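Wire baskets on the wall: how to keep a small work corner clear

The corner where I do paper crafts and small repairs is narrow, and for a long time everything lived on the table top. When I wanted to glue something, I first had to move things for ten minutes. In July I hung wire baskets on the walls, and this page explains how I did it.

What you need

Two wire baskets, one of them long and divided into compartments. Clips or hooks that fit your frame or wall. A pencil, a level and a soft cloth. I bought my baskets from Hendlow, item 676 in their list, and the clips are from Ciltell. Similar ones will do.

Step 1. Empty the table

Take everything down and wipe the surface. Sort the things by how often you use them, not by what they are. Chopsticks, for instance, I use for stirring glue, so for me they are a tool and not a kitchen thing.
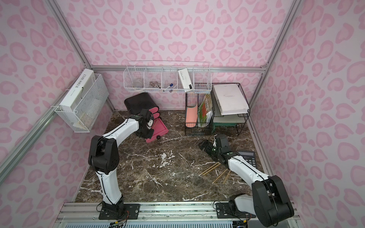
Put what you use every day on one side, and what you use once a month on the other. The second group can go to a drawer in another room.

Step 2. Hang the long basket

Mark the height with the pencil while you sit in your usual chair. My line is 50 cm above the table, but my arms are long. Check with the level, fix the clips at both ends first – then the middle ones. Press down gently with your hand before you put anything inside.

Step 3. Give each compartment one job 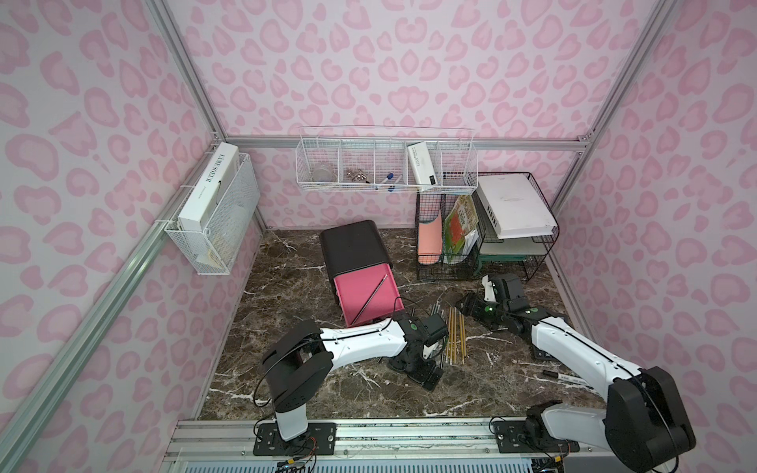 Small things need the strictest rule, so begin with them. One kind of thing goes in one compartment, and if it does not fit, you have too many of it. Pens lean well in a narrow section, like the two with blue caps, and a small glass jar stops tiny parts from falling through the wires. I recommend to leave one compartment empty, as on the far right, for whatever arrives next.

Step 4. Use the side wall for boxes

A flat box stands better upright in a basket than lying down, and you can read its name from your chair. Turn the printed side to the front.

Once a week, clear the table again before dinner. With me it takes 13 minutes.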